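What I learned selling the lot at Skumville

Jul 13, 2020

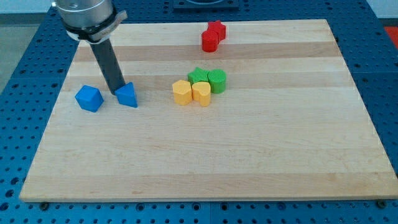

Light maple strips, with a couple of darker bands running across.

The lot is sold. We closed in June and the money has cleared, so I can write about it now without worrying that a buyer is reading along. A few people asked how we sold land without an agent and whether I would do it that way again. The short answer is yes, but I would start the paperwork a lot earlier.

For anyone new here, my father bought three acres on the edge of Skumville when I was in grade school. He meant to build on it and never did. After he died it came to me and my brother, and we paid the taxes on it every year and drove out once each summer to look at the weeds. Neither of us wanted to live there. My brother wanted his half for a down payment, and I was tired of getting letters from the county about the ditch.

We listed it ourselves. I made a sign out of an old shelf and put my phone number on it, and I wrote an ad for two of the free land sites. The first version of the ad was bad. I wrote a long paragraph about the view and the creek and my father's plans for the place. I got calls, but every caller asked the same things. Is there water at the road? Is there power? Has it been perc tested? Can I put a mobile home on it? I didn't know the answer to most of those.

So I took the ad down for a few weeks and went and found out.

Water was the easy one. The main runs along the far side of the road, and the utility office told me over the phone that a tap was possible and sent me the fee schedule. Power took longer. The nearest pole is at the neighbor's corner, 527 feet from the spot where my father wanted the house. The power company will not give you a firm price until you have a site plan, but they will tell you how they charge for the run, and I put that in the ad along with the distance. I measured it with a wheel borrowed from work. Two of the people who called later said the distance was the reason they bothered to call, as most ads just say "power nearby" and you have no idea what that means.

The perc test was the expensive part. I put it off because I was afraid it would fail and then I would have to tell people. My brother said we would have to tell them sooner or later anyway, so we paid for it. They dug the holes in the morning and the report came back 15 days later. It passed for a standard system on the upper part of the lot and failed down by the creek. I put the whole report in a folder and sent it to anyone who asked.

Then there was the easement. Neither of us knew about it. Our deed mentions "rights of passage as previously granted" and I had read that line many times without thinking about what it meant. I went to the county recorder and a clerk helped me follow it back. In the fifties the owner at that time gave a farm called Valente the right to move cattle along the east side, on a strip 19 feet wide. The farm is gone and the cattle are gone, but the strip is still on the books. You can't build on it. It doesn't hurt the lot much, but I was glad to learn about it before a buyer's title company told me.

The survey was done by Keleck, a small outfit from the next town over. I have no complaints. They found the old iron pins at three corners and set a new one at the fourth, where the ditch had been widened. The line on the north side was not where my father always said it was. We had been mowing a piece of the neighbor's land for years – he knew, and never said anything. I took him a pie and he said he had liked having it mowed.

The second ad was short. Acreage, road frontage, water at the road, distance to power, perc report available, survey available, easement on the east side, zoning code, price. One line about the creek. I had fewer calls with that one but they were from people who were ready to come out and look.

The buyer is Aníbal Rocha. He drove out twice, once by himself and once with his wife and her parents, and on the second visit they walked the upper part with the perc report in hand and picked out where the driveway would go. He offered a bit under the asking price and asked us to pay for the title insurance. We said yes to the insurance and met him partway on the price. All of that was done by text message over two evenings.

I did hire a lawyer for the contract and the closing. I know people who use a form from the internet, and maybe that works out for them. With the easement and the moved property line I wanted somebody to read every page. She charged a flat fee, and it was far less than a commission would have been. She also caught that my father's middle name was misspelled on the deed, which had to be fixed with an affidavit and held us up for a while.

If I did it over I would order the survey first, before the ad and before the sign. Everything else depended on it. The perc people wanted to see it, the power company wanted to see it, and the lawyer asked for it in her first email. I would also pull the full chain of title myself. It took one afternoon and the copies were cheap.

Some of you asked about the price. I'm not going to post it, but it will be in the county records like any other sale. It was more than the agent in Nerkunmont told us to expect when we talked to her last year, and a little less than my brother was hoping for.

I took the sign down the day after closing. The posts are still in the ground out there. Aníbal said to leave them, he can use them for the mailbox.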